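Section 4. Comparing Grippers in the Simulated Workcell

4.1 Purpose

This section explains how to run the gripper comparison supplied with the Trukelow bench package. Complete Section 3 before you begin. The comparison requires one arm model, at least two gripper profiles and one saved table layout.

Close-up view of the banana in the last picture; wide views of the table in the first two. 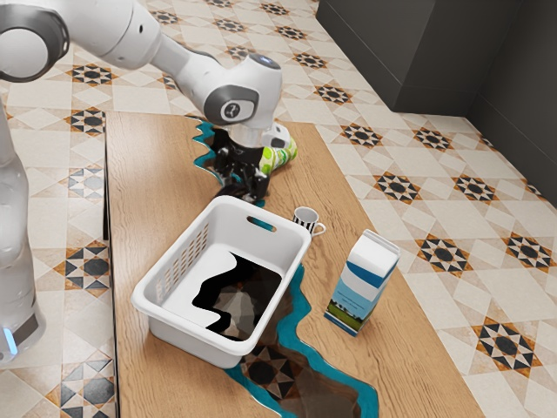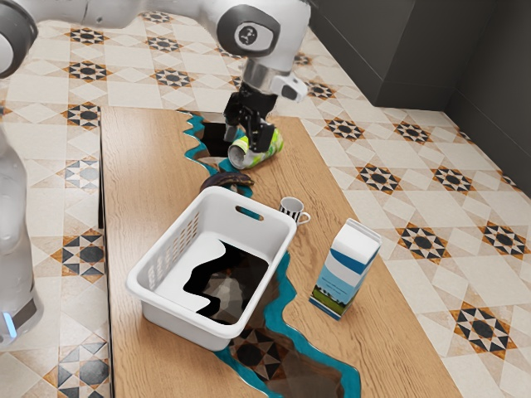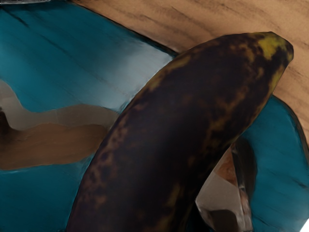

The comparison is valid only when each gripper profile is given the same layout, the same arm speed and the same camera positions. Operators should load a saved layout and should not place items by hand between runs. A layout for this procedure must include one cylindrical item lying on its side, such as the can under the black two-finger gripper, and at least one taller upright item, such as the milk carton. The tabletop must also be checked. Where the surface is open, as it is close to the gripper in both wide views, a fingertip can travel below table height without registering contact, and the run will report a clear approach when a physical bench would have stopped the arm.

4.2 Before You Start

1. Sign in to the workcell with an operator account. Guest accounts can view runs but cannot save them.
2. Open the Profiles panel and confirm that both the Bidley profile and the Fagerlund profile are listed as Ready.
3. Open the Layouts panel and select the layout to be used. Write its name in the run log.
4. Set the arm speed to 50 percent. Do not change this value until both profiles have been tested.
5. Confirm that the wide camera and the close camera are both switched on.

Note: If a profile is listed as Pending, select Refresh and wait for the list to reload. A profile that remains Pending must be installed again as described in Section 2.

4.3 Checking the Table Surface

1. Select View, then Surface, then Collision Layer.
2. Compare the collision layer with the visible tabletop. The two outlines should match at every edge, including the edges of any opening.
3. If the collision layer covers an opening, select Rebuild. The rebuild may take up to 60 seconds.
4. Select Lower Limit and enter the table height. The arm will then halt if any part of the gripper passes below this value.

CAUTION: Do not use results from a run in which the lower limit was turned off. Such runs must be marked Practice in the log.

4.4 Running the Comparison

1. Load the first gripper profile. The gripper name appears at the top of the run panel.
2. Select Home and wait for the arm to come to rest.
3. Choose the target item from the item list. Begin with the item lying on its side.
4. Set the opening width. The gap between the fingers must be wider than the target at the point of contact.
5. Select Run Set. The workcell carries out 48 attempts and returns the arm to Home after each one.
6. When the set is complete, select Save. Do not close the panel before the word Saved appears.
7. Load the second gripper profile and repeat steps 2 through 6.

Note: Soft or curved items should be tested last. The finger force for these items is set separately under Profiles, Force – the general value does not apply to them.

4.5 Camera Views

The wide camera is used to judge the approach and to confirm that the gripper clears neighboring items. The close camera is used to judge contact. A close view may be filled almost entirely by one item, as with the dark, speckled banana, and very little of the gripper may then be visible. This is acceptable for a record of the item's surface but does not provide enough information to score a grasp. In that case, score from the wide view or move the close camera back and repeat the set.

If the close camera is moved, it must be moved for both profiles. Results taken before the move may not be combined with results taken after it.

4.6 Scoring

Each attempt receives one of the following marks.

Held: the item left the table and stayed between the fingers for 2 seconds.
Slipped: the item left the table but did not stay between the fingers.
Missed: the fingers closed without lifting the item.
Halted: the arm stopped at a limit or struck another item.

Halted attempts are reported separately and are not counted as Missed. If one profile shows many more halted attempts than the other, review its finger length and mounting offset before drawing any conclusion about grip.

4.7 Records and Support

Save both sets under the same project name, followed by the name of the gripper. Sites that share results with the Cundunau test group should also attach the layout file.

Questions about gripper profiles should be directed to Lina Semaan. Questions about cameras and surface rebuilding should be directed to Anitha Marar.

Section last revised Wednesday, January 31, 2018. The next revision is planned for March and will add the procedure for three-finger profiles.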